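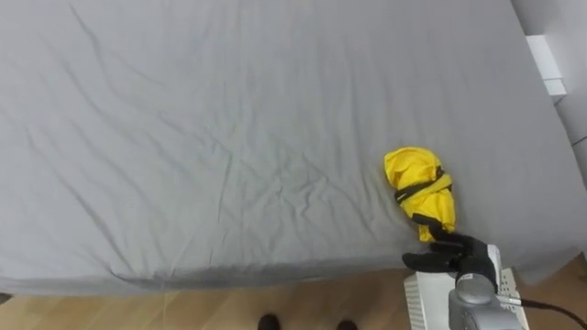
May, 14.20 — umbrella folding, carried on from this morning

Compact, yellow one. Strap round the middle, holding. Canopy still puffy though, nowhere near a tight roll. Same result as the last lot before lunch. I think the folds want smoothing one by one before the strap goes on, we keep gathering the lot in a fist and hoping.

Weight 257 g on the kitchen scales. Tudur had it at 203 in his table, think thats the Kimell, pls check which row before it gets copied again.

Working on the bed today as the bench is full of the Worbridge samples. Grey fitted sheet. Good colour for yellow, edges easy to pick out. Creases less good, it wants pulling flat and tucking again at the corners. Iron if anyone can find it.

Strap notes:
- tab sits to the right with handle towards you. Keep it that way for all of them
- don't pull till it bites, leaves a mark in the canopy
- Hubmann strap is shorter, does not go round twice, don't force it

Timing: 30 seconds from loose canopy to strap done, my best. Tudur slower but neater — his go back in the sleeve first time, mine don't.

To do
- redo yellow with folds laid flat, all same direction
- find the sleeve for it (drawer under window?)
- ask Worbridge about spare straps, part 725
- black Kimell has a bent rib, put aside, do not fold agian till Tudur has looked

Stopped 15.05, phone. Yellow left strapped as is.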